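Geschirr mit dem Greifarm abräumen: Anleitung für das Küchenteam

Von Quang Quách, Betriebsküche Plenel

Seit Februar haben wir in der Spülküche einen Greifarm. Viele Kollegen haben mich gefragt, was sie jetzt noch selber machen müssen und was der Arm macht. Darum schreibe ich es hier einmal der Reihe nach auf.

Vor der Schicht

Schalten Sie den Arm am grünen Knopf ein und warten Sie, bis er in der Grundstellung steht. Wischen Sie die Finger des Greifers mit einem trockenen Tuch ab. Auf der Arbeitsfläche dürfen keine Gläser stehen, die Gläser bleiben Handarbeit.

Teller einlernen

Für jede neue Tellerform brauchen wir eine eigene Einstellung. Wählen Sie im Menü »Neues Teil« und führen Sie den Arm mit der Hand zum Rand des Tellers. Die beiden Finger müssen den Rand von beiden Seiten fassen. Beginnen Sie mit Kraftstufe 3. Rutscht der Teller, gehen Sie eine Stufe höher. Bei Tellern mit Relief oder Perlen am Rand suchen Sie bitte eine Stelle, wo die Finger möglichst flach anliegen. Machen Sie danach 30 Probegriffe, erst dann speichern.

Während der Schicht

Eine Person bleibt immer beim Arm. Sie sortiert vor, entfernt Essensreste und prüft die Teller auf Risse. Früher haben wir zu zweit am Band gestanden und an vollen Tagen 1000 Teller gehoben. Villads Bech hatte am Abend oft Schmerzen in der Schulter, jetzt macht er mehr bei der Ausgabe und sagt, das gefällt ihm besser. Peter Brabec vermisst dagegen das Gespräch am Band. Die Stunden sind für alle gleich geblieben.

Bei Störung

Roten Knopf drücken, Teller mit einer Hand halten, dann im Menü »Öffnen« wählen. Bitte nie am Teller ziehen, solange der Greifer geschlossen ist. Jede Störung kommt mit Uhrzeit in das Heft neben der Tür. Bei Fragen zur Einstellung hilft Wai-kit Ko.

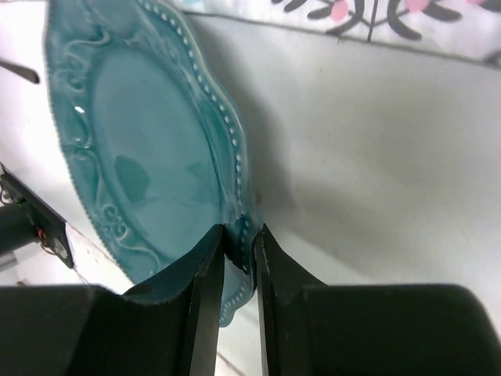
Griff am Tellerrand: Die Perlenkante läuft zwischen den beiden Fingern durch.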